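作業記録　Wamaleck実験室　卓上食器取扱い
2019/04/13
記入：Sibel Sönmez　確認：Ovidiu Ciobanu
記録番号：773

1. 目的
双腕による卓上食器の取扱いについて、作業規則(Mernby版)の改訂案を実作業に照らして点検する。対象は、腕の待機位置、食器の縁の把持、および作業域への立入りに関する条項とする。速度設定の見直しは別記録に譲り、本日は扱わない。

2. 適用した規則
(1) 腕が有効な状態にある間、人員は卓の縁から800 mm以内に立ち入らない。食器の置き直しは、操作者が「停止」を発声し、補助者が復唱した後に行う。
(2) 使用しない側の腕は手先を開いたまま卓の手前側に置き、他方の腕の経路に入れない。
(3) 食器を縁で把持する場合は、接触させた時点で一度動作を止め、隣接する食器との間隔を目視で確かめてから次の動作に移る。
(4) 手首から出るケーブルは、腕を伸ばした姿勢でも卓上の物に掛からないよう取り回す。

(3)は旧版の第54項にあたる。旧版では「必要に応じて確認する」とのみ記されており、操作者ごとに解釈が分かれていた。改訂案では確認を必須とし、省略した動作は記録上「不適合」として扱う。
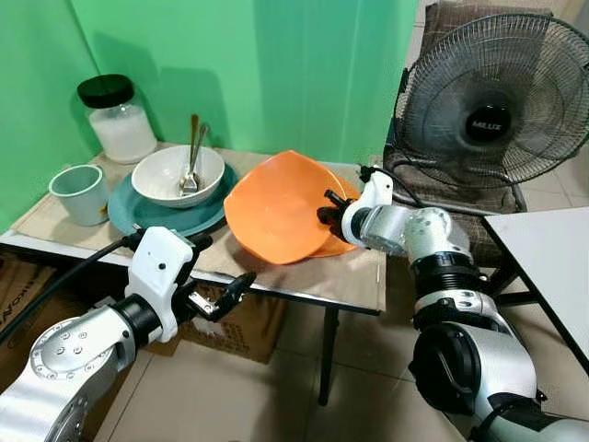 橙色ボウルの右縁に右腕の指を当てた状態。ボウルは横に傾き、内側が左を向く。左腕の手先は開。

3. 所見
傾けたボウルと隣の皿との間隔について、現行案には数値の定めがない。橙色のボウルが皿の縁に重なる位置にある場合、傾ける動作は皿とその上の器にも影響し得る。Ciobanuより、隣接物に重なった状態からの把持は原則として禁じ、先に置き直す手順とすべきとの意見があった。Sönmezは、禁止とすると混み合った配置での作業そのものが評価できなくなるとして、「重なりあり」と事前に記録したうえで認める案を示した。結論は出ていない。次回の打合せまで両案を併記する。

器に立てた匙とフォークは柄が上方へ長く出る。腕の経路を定める際、器の高さを基準にすると柄の分が抜け落ちる。規則本文の「食器の高さ」を「食器および収容物の最高点」に改めることを提案する。この点について異論はなかった。

卓上に置く物の選定についても議論した。瓶など課題に含まれない物を残す場合、これを障害物として配置表に記載するか、背景として扱うかが定まっていない。当面は、手先が届き得る範囲にある物はすべて配置表に記載する。
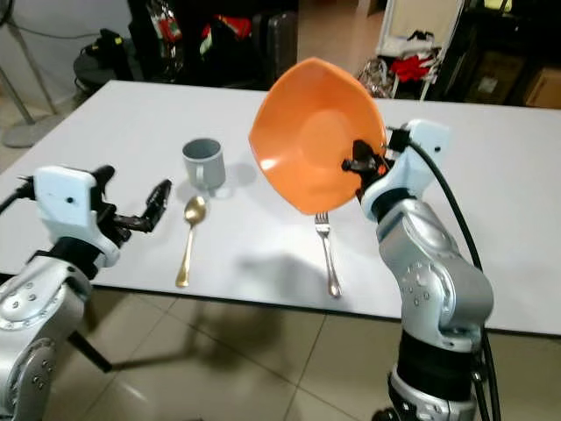

持ち上げた食器の下に他の物がある場合の扱いは、(3)とは別の条項に分けるのが適当と考える。縁の把持では、指の当たる範囲が狭く、落下を前提とした配置を求めるべきである。具体的には次の文案とする。

「食器を卓面から離して保持する間、その直下に他の食器を置かない。やむを得ず置く場合は、樹脂製または金属製で破損のおそれの小さいものに限り、陶器およびガラス器は置かない。」

上記の「破損のおそれの小さいもの」は判断に幅が残る。Ciobanuが品目表を作成し、Clorkerの共有欄に登録する。品目表ができるまでは、直下に物がある保持は操作者2名の合意を要することとする。

照明についても付記する。腕の影が卓の手前側に落ちると、縁と卓面の境が読みにくくなる。操作者の視点で影の位置を確かめる項目を、開始前点検に加える。

4. 把持前の停止位置
指を器の内縁に近づける場合の停止位置を、「接触直前」とするか「接触時」とするかで用語が揺れている。Falcão版の手順書は前者、Mernby版は後者である。記録を突き合わせる際に支障があるため、今後は両者を別の状態として記入し、略記を用いない。

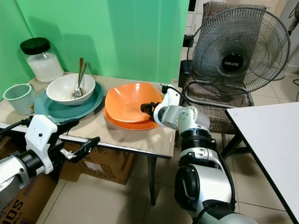 右腕の指先を橙色ボウルの内縁に寄せた状態。ボウルは同色の皿の上。白い器は青緑の皿の上。

皿に載せた器を把持する場合、皿ごと動く可能性を考慮し、評価欄を「器のみ」「皿とも」に分ける。欄の追加はSönmezが行う。既存の様式で記入した分は書き換えず、余白に注記する。

5. 未処理事項
・重なり状態からの把持の可否(両案併記、要協議)
・保持中の直下に置ける物の品目表(Ciobanu)
・様式への評価欄追加(Sönmez)
・卓の周辺に置く家具および機器と800 mmの境界との関係。境界を床に表示する方法は未定。
・ケーブルの取り回しについて、腕を最も伸ばした姿勢での点検基準。現行の(4)は文言のみで、合否の判定者が書かれていない。

改訂案の文面は4月中にMernby版の管理者へ送付する。送付前に第54項の旧文言を引用している手順書を洗い出し、該当箇所の一覧を本記録に綴じること。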